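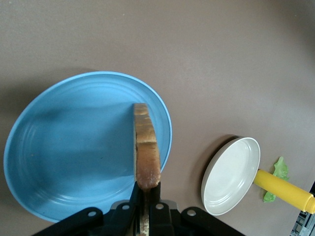
Thread: Second arm or better gripper? Budget closes in November

Forum: Benchtop Automation > Purchasing and Planning

benchload_31
Posted 4/4/19
We run one small arm on pick and place with kitchen items. Plate, toy pan, toast, lettuce leaf. Two-finger gripper, wrist camera. I have $2000 left on the equipment line and can't carry it over. Options as I see them:

1. Second gripper, the Stonmont parallel with the longer stroke.
2. Put the money toward a used arm from Netdale and find the rest next cycle.
3. Spares and a better wrist camera.

Leaning 1. Comments welcome, especially from anyone who has bought from Netdale.

torque_ledger
What's failing now? If it's grip loss, buy the gripper. If you are waiting on arm time, a gripper won't help.

benchload_31
Mostly thin items. Toast held upright by one end is fine until the wrist turns, then it pivots between the fingers. The pan we take by the handle, and it droops.

kestrel-fab
That's fingertips. Longer stroke does nothing for a slice of toast. You need contact area and friction at the pads. Print wider tips, glue on silicone sheet, keep the $2000.

torque_ledger
Partly agree. Printed tips are fine for a trial but they creep under load, and then your calibration goes. I'd price machined tips before ruling out a purchase.

kestrel-fab
Creep at the force you use on toast? No.

torque_ledger
At the force you use on a pan handle, yes. Same tips do both jobs.

mo_payload
Bought a used arm through Netdale. Arm was OK, the controller was one revision back and the cable set was quoted separately. Lead time was 12 weeks. Ask for the full line-item quote, including freight, before you commit anything. A part payment this year with the balance "next cycle" is how you end up with an arm and no controller.

benchload_31
Good point on the controller. Does anyone stock finger blanks? Our mounting arms have the usual round holes but I haven't found a pattern match.

mo_payload
Jakholm has blanks. Measure hole spacing yourself, their drawing for the older bracket was off. Villanueva will cut to your drawing but has a minimum order.

kestrel-fab
Look at where your camera sits too. The fingers and both bracket arms fill the bottom of your view. A longer gripper puts more black metal in front of the lens. Count a new camera mount in the price of option 1.

benchload_31
Hadn't counted that. Revised plan: printed tips with silicone this month, quote from Jakholm for blanks, rest into spare fingers and a camera mount. Second arm goes in as its own request for next year.

torque_ledger
Reasonable. Log slips per item before and after the tip change - you'll want the numbers when you ask for the arm.

kestrel-fab
Still think machined blanks are a waste for bread.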